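Reading the Wood: How Home Cooks Choose a Place to Work
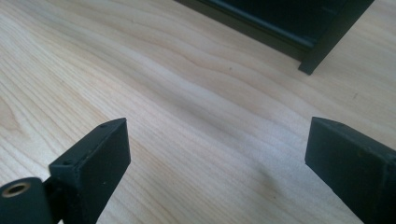
Figure 1. Pale wooden tabletop with a rounded, arched grain figure.

3. SURFACES AND HABITS

I came to this part of the study by accident. My original question was about bread, and specifically about why people who own perfectly good kitchen counters carry their dough into another room. I'd been reading the household diaries collected in Sernthorpe, 2904 entries in all, and I kept tripping over the same small remark. Somebody would weigh the flour, mix it, and then write "took it to the table." Hardly anyone said why. So I went back and asked.

Pouran Salehi and I visited 15 households over one winter, starting in December, and we stayed for a whole baking session each time (we were fed very well, and I should probably declare that as a conflict of interest). We didn't hand out a questionnaire. We sat, we talked, and we wrote down where the bowl went. Pouran kept the floor plans and I kept the conversation notes, which explains why the floor plans are neat.

3.1 Height and room

The first answer was almost always height. Counters in the Sernthorpe row houses were put in at one standard level, and the shorter bakers told us their shoulders hurt after a few minutes of kneading. A table sits lower, so you can lean into the dough with your whole weight. One woman in Grollberg had tried standing on a step at her counter and gave it up after she fell off it -- twice, she said, and the second time with a loaf in her hands.

Room came next. Counters fill up! The kettle, the mail, the drying rack and whatever came home from the store all end up there, and clearing them takes longer than walking through a doorway.

3.2 Wood

What I did not expect was how much people would say about the look of the thing. Grain came up again and again. People had favorite ends of their tables. They talked about arches and ripples in the wood the way you'd talk about a view from a window, and several had names for them. Grain with a rounded arch (often called cathedral grain, see Figure 1) was a "hill" in one house and a "church door" in another. A retired bus driver told me he always set his bowl down at the same curve and had done so for years without thinking about it, until I asked and made him self-conscious.

Aivar Kütt, who read an early draft, objected that I was making too much of this. His view is that people notice grain when a visitor with a notebook asks them about their table, and that on an ordinary day they notice flour. He may be right. I went back through the diaries looking for mentions of grain that nobody had prompted and found only 3, all from the same writer. I've left the interview material in anyway, but please read it with his objection in mind.

3.3 Money

Cost mattered less than I'd assumed. The bakers in Bunesis had mostly inherited their tables, and the ones in Esteban had mostly bought theirs used. The highest price anyone gave us was about 600 dollars, and that household never baked on it without a cloth. Everyone else worked straight on the wood and scraped it down afterward.

I don't have a good account of the cloth. Two bakers called it fussy, one called it sensible, and the owner of the expensive table changed the subject. Section 4 takes up cleaning, where the disagreements got a good deal louder.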